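Tellico: garment keypoints and fold planning from two hand-held grippers

Maintained by Zaid Masri. Last edited 28/09/2024.

What is in the box

Tellico is a small set of recordings plus the code that turns them into something a planner can use. The recordings are of clothes being spread and folded on a household table, seen from the wrist of a hand-held gripper. The code finds corners, hems and sleeves, guesses which layer is on top, and proposes the next two grasp points. It guesses with great confidence, so please read the section on failure cases before letting it near anything you like wearing.

The release has 186 episodes at 30 frames per second. There are 3,017 hand-labeled keyframes. I labeled the navy ones myself and would like it known.

Dark cloth

Most public cloth sets are full of bright towels, and a bright towel has the decency to show its edges. Dark navy on a white table gives you a lovely outline and very little inside it. The segmenter does well on the outline. The crease detector, which needs shading to work with, takes long folds for hems and hems for long folds. 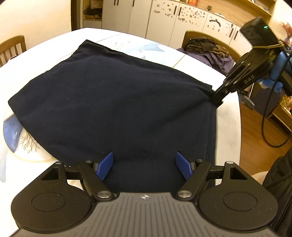

Turning up the exposure helps the creases and ruins the table. We settled on a local contrast step before the crease detector and left the segmenter on raw frames. Set crease_gain in config/percep.yaml. Values above 5 will find wrinkles in a sheet of glass.

Masks

The other gripper wanders through plenty of frames, along with a gloved hand and whatever cable is attached. All of this is masked under one class called tool. An early version had separate classes for glove, cable and gripper, and the labels disagreed so badly that I merged them and felt much better.

Table patterns and seams are labeled background. The first model, Somogyi, was fond of predicting a sleeve wherever the table had a line on it. It is kept in the repo under old/ for anyone who needs cheering up.

Keypoints

Shirts get shoulder, sleeve end, underarm, collar and hem points, left and right where that makes sense. Left means the wearer's left when the front is up. If the front can't be told from the back, the side_known flag is false and the loss ignores left and right. Points outside the view are marked absent, with no extrapolation. Care labels have their own point, added after the planner chose one as a sleeve.

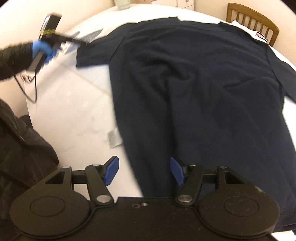

The planner, Drarkden, takes the keypoints with their confidence and returns a pair of grasps or the word wait. It says wait a lot. Frames with motion blur on either tool are down-weighted, so a fast pair of hands gets you a thoughtful planner and a slow pair gets you a bold one. You can turn this off with --no-blur-weight, and then you can write to me about the results - I will be sympathetic but brief.

Known failure cases

- Dark clothing next to the table is sometimes joined to the garment on it. Use the table mask.
- A sleeve leaving the view is scored as a short sleeve.
- Gripper fingertips low in the view can hide the hem. The tracker holds the last position until it gets bored, then drops it.

Running it

Install from requirements.txt, put the episodes under data/, then run tools/check_episodes.py before anything else. The Bellisville split is the held-out one. Please don't train on it, however good your numbers look afterward.

Bug reports go in the tracker with the episode name and the config you used.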